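Ticket 810: Sisell file share slow after long weekend
Opened 2018-05-07 by Bushra Bukhari, Fondach office

Staff can open the shared folders but saving takes minutes. Started after the January archive was copied across.

Step 1. Checked free space. Volume full, with 2,680 files in the recycle folder. Emptied it.

Step 2. Saves back to normal speed. Quota alert switched on.

Step 3. Spare drive caddy, blue frame.

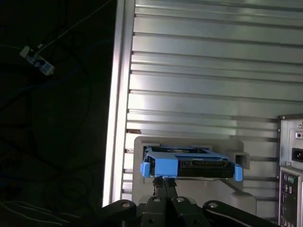

Step 4. Ticket closed.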